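Old office computers find a second life in Trutbridge

Families in Trutbridge who have been managing with one elderly laptop between them, or with no computer at all, may find the winter a little easier this year, thanks to a scheme that has been growing steadily in the old seed merchant's shop on Grostent Lane.

The Darnine Computer Exchange opened its doors in November with a simple enough offer. Anybody with a desktop computer they no longer want can bring it in, and anybody in the town or the villages nearby who needs one can put their name down, without filling in a long form or having to explain their circumstances to a stranger across a counter.

The response has been warmer than the organisers dared to hope. In the first few months people handed over 600 machines, a good many of them from offices that had been meaning to clear out a back room for years and had never quite got round to it. Ruppert, the furniture firm on the edge of town, gave the contents of an entire storeroom and lent a van and driver for the day to bring it all across.

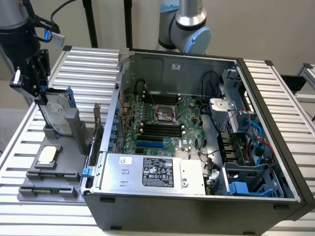
Everything that comes in has its storage wiped before anything else is done, a point the exchange is keen to stress, as worry over old letters and bank details is the thing that most often keeps a computer sitting under the stairs. Machines that can be put right are cleaned, given whatever parts they need and loaded with a free operating system, and those that are past saving are stripped for spares. What is left over goes to a licensed recycler.

A refurbished computer, with a screen, keyboard and mouse, costs £24, and there is no charge at all for school pupils or for anyone referred by the library, the surgery or the advice centre. Each one comes with a 12-month promise that it will be mended or swapped if it goes wrong, which has proved a great comfort to those who are new to the whole business – and there are plenty of them.

It is the company as much as the computers that seems to have caught on. The shop keeps a kettle going through the afternoon, and the six-week beginners' course, which covers email, shopping safely and how to make a video call to the grandchildren, has a waiting list well into the spring. One couple who came along to learn how to send photographs have since stayed on to help with the teas.

The exchange would now like to hear from people with flat screens, keyboards and good working mice to spare, all of which are in shorter supply than the computers themselves. Printers, sadly, cannot be taken, and neither can the big old glass monitors – the council tip at Trutbridge will accept both.

Donations can be dropped off at the Grostent Lane shop from 10am until 4pm, and larger loads can be collected by arrangement. Places on the next course will be given out at the counter in the order that people ask.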